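In defence of the one-drawer box

My mum had a drawer for string. Not string and scissors, not string and takeaway menus, just string, some of it in lengths so short you couldn't have tied a shoelace with it. I used to tease her about it. I'm now a grown woman with a flat in Urkside and I've spent more of this spring than I'd like to admit thinking about drawers, so she may laugh all she wants.

What started it was a chest I bought when I moved in. Six drawers, painted cream, very handsome, and so heavy that my friend Guilan Xia and I had to rest it on the stairs twice while the man from downstairs tried to squeeze past with his bike. I was thrilled with it! Six drawers felt like riches. Within a month I'd filled the lot and couldn't find a thing. Batteries went in the second one down, except when I was in a hurry, when they went in the top one with the post. The bottom one I simply stopped opening (it stuck, and you had to kneel).

I've come round to thinking that big storage makes you lazy. You shove things in, you push the front closed with your hip, and as far as your conscience is concerned you've tidied. I've still got the instructions for a kettle I threw out in August. I've got two tape measures and I bought both of them because I couldn't find one.
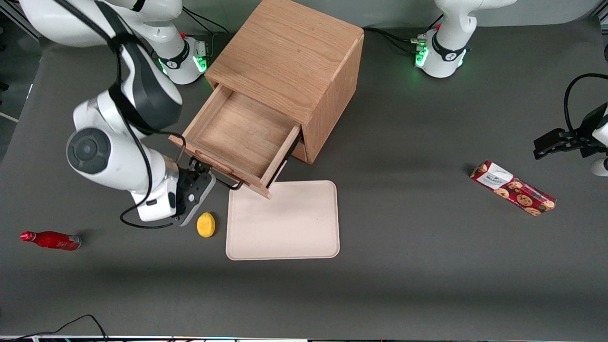

A small box with a single drawer is what I'd have instead, every time, and I'd put it out on the table where you can't pretend it isn't there. Guilan thinks this is mad and says a box on a table is just clutter with a lid on. But I love the look of a little pale oak cube with the grain running over the top and down the sides, no paint, no fancy mouldings, and when the drawer's out you can see straight down to the flat wooden bottom. Empty, too, and when did you last see an empty drawer in your own house? I do like a thin black metal runner along the side as well. The old-fashioned sort, wood scraping on wood, has its fans, and my neighbour Yufang Dong rubs candle wax on hers every winter and swears by it, but I haven't the patience. I want a drawer I can open with one hand while I'm on the phone.

There's an argument to be had about size. Yufang says anything too small to hold a dinner plate is a toy. I say if it held a dinner plate I'd put a dinner plate in it, and then where would we be? Mine needs to take keys, stamps, a pen that works and whatever I've promised to post for somebody. When it won't shut, something has to go, and I do that there and then with my coat still on.

I'm less sure what to say about families. My sister has three children and she needs somewhere to hide things quickly before people come round, and I can't see a wooden cube coping with a school bag's worth of drawings. She's got one of those tall Saler units in the hall with baskets in it and it suits them. Fair enough. I wouldn't dream of telling her to get rid of it, though I did find my own gloves in there at Easter.

The cream chest is still in my bedroom, by the way. I've emptied four of the six drawers and I'm working on the fifth, which so far has given me a foreign coin, a birthday candle and a very long piece of string. I've kept the string.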